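Module notes: Planning and budgeting for small automation equipment
Session 4. Buying hand-held grippers and the things that go with them

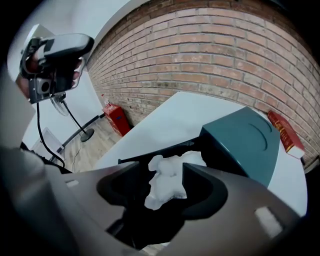 Last session dealt with writing down the task before looking at any catalogue. These notes assume you have done that and have a one-page task sheet for your group. If you have not, do it first, as the worksheet at the end asks for figures from it.

1. What is being bought

A hand-held gripper is cheap next to a robot arm, and for that reason it is often bought without a plan. The usual mistake is to price the gripper and stop. A working set for collecting demonstrations has five cost lines:

Grippers, normally as a pair
Camera modules and mounts
Cables, storage and charging
Jaw pads and other wearing parts
Room, table and objects to handle

In last year's group projects the first line came to less than half of the total in every case. The groups that ran out of money had left out the fourth or the fifth.

2. One hand or two

Decide this from the task sheet. Picking up a bag and dropping it in a bin can be done with one gripper. Opening the bag first, or holding the bin steady while something goes in, needs two. A second gripper doubles the camera cost as well as the gripper cost, and it more than doubles the time spent on setting up, as the two recordings have to be matched to each other.

If you are unsure, budget for two and order one. Suppliers will normally hold a quoted price for a month or so. Ask for this in writing.

3. Comparing quotes

Three suppliers are used in the worksheet: Lekivetti, Orisico and Soltia. Their quotes are laid out differently, which is deliberate. Lekivetti gives a single price for a complete set. Orisico lists every part on its own line and leaves out delivery. Soltia rents by the month and charges for damage on return.

Put all three into the same table before you compare them. Use these columns: price of the set, delivery, spares for the first term, support, and cost of one replacement gripper. Where a quote says nothing about a column, write "not stated" and do not put zero. A zero will be added up as if it were a real figure.

Renting looks expensive over a full year but can be the right choice for a short project. Work out the month at which buying becomes cheaper and mark it on your table.

4. Wearing parts

Jaw pads are the part you will replace most often. Soft and slippery items such as thin plastic bags are hard to hold, and people tend to squeeze harder than they need to. For the worksheet, assume one pair of pads lasts 500 grasps. At 100 grasps per session, that is five sessions per pair. A two-gripper set uses two pairs in the same time.

Cables come next. A cable that hangs from a hand-held tool is bent each time the tool moves. Allow one spare per gripper and check that the connector is a standard one – a special cable can take weeks to arrive.

5. The room and the table

This line is often forgotten because the room already exists. It still needs to be in the plan. Check the following and note any cost:

Sockets within reach of the table
Clear floor on the sides where the operator stands
Access to fire extinguishers and doors
Ventilation in warm weather
Lighting that stays the same from morning to afternoon

Everyday objects for handling are cheap, but they are consumed. Bags tear and boxes get crushed. Buy a supply of the same item at the start, as shops change their stock and a different bag partway through will show up in your data. Set aside up to 19 pounds per week for this. Keep the receipts.

6. Staff time

Put a person's time into the budget even if that person is already paid. For a two-gripper task you need one operator and, for the first few sessions, somebody to check the recordings as they come in. The Huang case study in your reader is a good example of a plan that was sound on equipment and had no hours in it at all.

7. Contingency

Show contingency as its own line. Do not hide it by rounding up the others. A reader who finds padding in one line will doubt the rest – and will probably cut the wrong thing.

Worksheet

Complete the comparison table for the three suppliers. Add pads, cables and handling objects for one term, using the session count from your task sheet. State which supplier you would choose and at what point your answer would change. Two sides at most, with the table on a separate sheet.

Hand in by 30 Aug 2026 to Chi-keung Pan, on paper or through the module page. Supplier quotes are in the same folder as the reader.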